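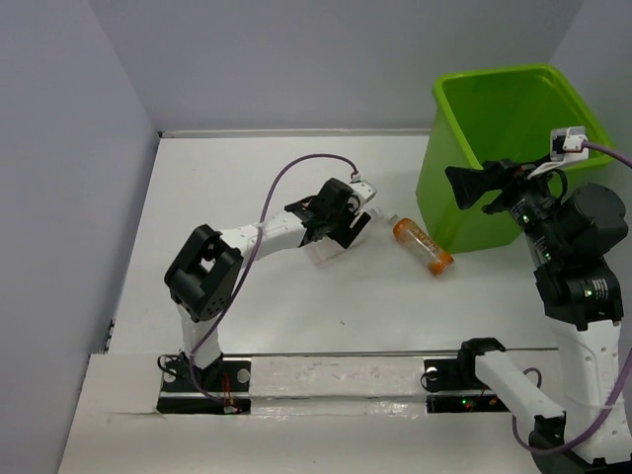 Fig. 1. The bottle-sorting cell: two arms, two wrist cameras, green bin at the rear right.

Handout 2: Setting Up and Looking After the Two-Arm Cell

Welcome to my favorite part of the course! Last session was all Manberg diagrams, and now we get to handle real hardware. Keep your Hornstead workbook open, you'll be writing in it a lot.

Before power-up
Check that both bases sit flat on the front ledge and don't rock. Follow each purple camera cable along its whole length with your hand. In Fig. 1 the left one arches over the wrist, comes down beside the elbow and ends near the connector on the base - that loop at the top is slack, and the wrist needs it. Pull it tight and you'll be back here replacing a plug.

Homing
Left arm first, then right. Keep your hands behind the metal rail until both have stopped. Write down the joint offsets. If any offset has moved more than 2 counts since the last entry, home again before you touch a screw.

Camera check
Wipe each lens with a dry cloth, then grab 40 test images per camera with the Higuchi script. Look for blur first and a shifted view second. A shifted view nearly always means a loose bracket (and it's a very satisfying thing to fix).

Trial picks
Use bottles lying on their sides at different angles. Clear plastic is the hard one, so give it plenty of tries! Put the bin back in the same spot after emptying it, or the Plornetti drop position will be off.

Every 200 cycles
Check the finger screws, look for rubbed cable jackets, wipe the work surface and log the count. Our last log page ended at 1,115, so start yours from there.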